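How to Pack a Drawstring Pouch for a Few Days Away

Posted Sep 28, 2026 in Packing and Small Storage

I love a drawstring pouch. I own more of them than I should, and I've reached the point where I keep jewelry boxes and shoe bags just for the little sack that came inside. If you have one sitting in a drawer, get it out, clear a corner of the table, and let's fill it with the small stuff that always goes missing at the bottom of a suitcase!

This takes 18 minutes the first time. After that you'll do it while the coffee brews.

What you need

A soft pouch with a cord that really pulls shut. Velvet is my favorite, cotton is fine, and mesh works if you don't mind everybody seeing your stuff.
Flat packets of whatever you use: wipes, tissues, face masks, single-serve drink powder, plasters.
A handful of cotton swabs.
One or two very small containers with lids that screw down.
A cloth to work on, if your table is the slippery kind.

I do all of this on a big flowered tablecloth. Tiny things don't roll away on cloth the way they do on bare wood, and when I'm done I can lift the corners and shake the crumbs and lint off outside. The downside is that a white swab on a white background will vanish completely, so keep those in a cup until you need them.

Step 1. Empty it out

Turn the pouch inside out, all the way, and run your fingers along the bottom seam. Velvet holds on to everything. I've found earring backs in there, a bus ticket from Wuduldale, and half a cough drop that had become part of the fabric. A strip of tape wrapped around your hand, sticky side out, lifts the fuzz in a few passes.

If the pouch needs a real wash, do it the night before in cool water with a drop of dish soap. Squeeze it in a towel and lay it flat. Hanging it by the cord stretches the channel and then it never closes evenly again (ask me about my green one).

Step 2. Sort by shape

Most packing lists sort by use, with the first aid things here and the makeup there. For a pouch, shape matters more. Make a pile of flat things, a pile of long thin things, and put anything round or lumpy off to the side. You'll probably have a big flat pile and a small lumpy one, and that's a good sign. If it's the other way around, you want a zip case with a firm bottom, and the pouch can wait for another trip.

Step 3. Build the wall

Take the flat packets and stand them on edge, crimped ends up. Slide them in against one side of the pouch so they make a kind of wall. I put the tallest at the back. Crimped tops have sharp little corners, so if yours are the scratchy kind, fold a tissue over them.

Six packets is my limit for a pouch the size of my hand. You can squeeze in 8 if they're thin, but then the neck won't gather properly and you get that sad open mouth at the top.

Leave the printing facing out toward the middle. When you open the pouch in a dim hotel bathroom you'll be able to read what you're grabbing without pulling the whole wall out. I skipped this once and brushed my teeth next to a packet of stain remover for two days before I noticed it wasn't the mouthwash powder — no harm done, but still.

Step 4. Swabs and other thin things

Loose swabs in a velvet pouch come out furry. Roll them in a square of wax paper and twist the ends like candy, or use a clean travel toothbrush tube. I buy the box of 100 from Liline and just top up the cup on the table whenever it gets low, then take what I need from there on packing day.

Hair pins, a nail file and a pen can all ride in the same roll. Tuck it in front of the wall, standing up.

Step 5. The lumpy stuff goes last

Screw the lids tight, wipe the threads, and put the containers on top of the gap that's left. They should sit just below the channel where the cord runs. My little cream jar came from an El Idrissi gift set years ago and the lid has never leaked, so it gets to go on every trip. Anything with a flip top I put in a small plastic bag first.

Step 6. Close it properly

Pull both ends of the cord together, slowly, and work the gathers around with your thumb so they're even. Then wrap the cord once around the neck and tie a single loose knot. A double knot in braided cord is a nightmare with cold hands! If the ends are fraying, dab on some clear nail polish and let it dry before you pack.

Give the pouch a gentle shake. If you hear rattling, open it up and push a folded handkerchief or a pair of thin socks into the space.

Where it goes in the bag

Upright, beside something soft, near the top. I wedge mine between a rolled sweater and the side of the suitcase. In a backpack it goes in the front pocket with the knot facing the zipper.

A few variations

For a desk drawer: skip the jars and use it for tea bags, mints and spare packets of everything.
For the car: pick a darker cotton pouch, and leave out anything that melts in summer.
For a kid's sleepover: put in half as much as you think they need and tie a big floppy bow. They will never get your knot undone.
For a gift: fill it with sample packets and one nice thing. I made a batch like this for the October swap in Clultow and they were gone in minutes.

When you get home

Unpack it the same day if you can. Used packets go in the trash, half-used ones get finished at home, and the pouch goes back in the drawer empty with the cord open. Next time you'll be able to start straight from step 2.
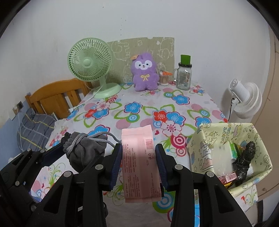
Can I keep tea bags in a velvet pouch that used to hold soap?

Wash it first and air it for a couple of days, then keep the tea in its own sealed wrappers. Velvet hangs on to perfume for a long time, and unwrapped tea will pick it up.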